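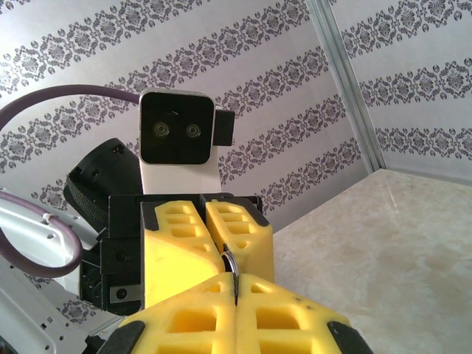

Kurniawati Ismail has spent most of the winter handing small things from one robot arm to the other. She runs demonstration collection for Palma, the two-arm program at Lokley, and the task on her bench in February 2022 is the ring handover: one gripper holds a metal ring, the other takes it.

"People assume the pick is the hard part," she said. "The pick is a few seconds of work. The handover is where operators lose time, and where the policy loses the ring."

Lokley records its demonstrations by remote control. The operator holds a pair of hand controllers, and the arms follow. Each episode stores the joint positions, the gripper openings and the camera streams, including the one from the wrist. Ismail prefers this to guiding the arms by hand, a method her group used on an earlier project, Brovo.

"With hand guiding you get very clean force on the contact, and for one arm I would still use it. With two arms, a person has to stand in the workspace. Then the person is in the camera data, and you have trained on somebody's sleeves."

The cost of remote control is touch. The Palma controllers give no force feedback, so the operator judges a grasp by eye. During a handover the near fingers can hide the ring almost completely from the wrist camera. Ismail teaches new operators to stop just before contact, check the head view, and only then close.

"I want that pause in the data, but I want it short. If one person waits two seconds and another waits half a second, the model sees the same picture with two different answers. It may learn to sit there."

The current set has 680 episodes. Her group rejected 38 of them on review, mostly for early release: the giving gripper opened before the receiving gripper had closed. Drops are treated differently. If the operator recovers the ring and completes the transfer, the episode stays in, with the recovery marked.

"A set with no mistakes in it teaches nothing about mistakes. We learned that on Brovo. The arm would miss by a few millimeters and carry on as though it had the part."

Asked how long it takes to train an operator, she gave a figure of roughly 29 practice episodes before the motion is steady enough to record. Those episodes are discarded. She does not rank operators by speed, and she asks them to stop when their wrists get tired, as the tremor shows up in the joint traces.

The next task, scheduled for March, is placing the ring on a peg in a fixture made by Honness. Ismail expects to change the controller scaling for it, so that a large hand movement produces a small arm movement near the peg.

"The operators will complain that it feels slow," she said. "It is slow. We can resample the time axis later. We can't put back precision that was never recorded."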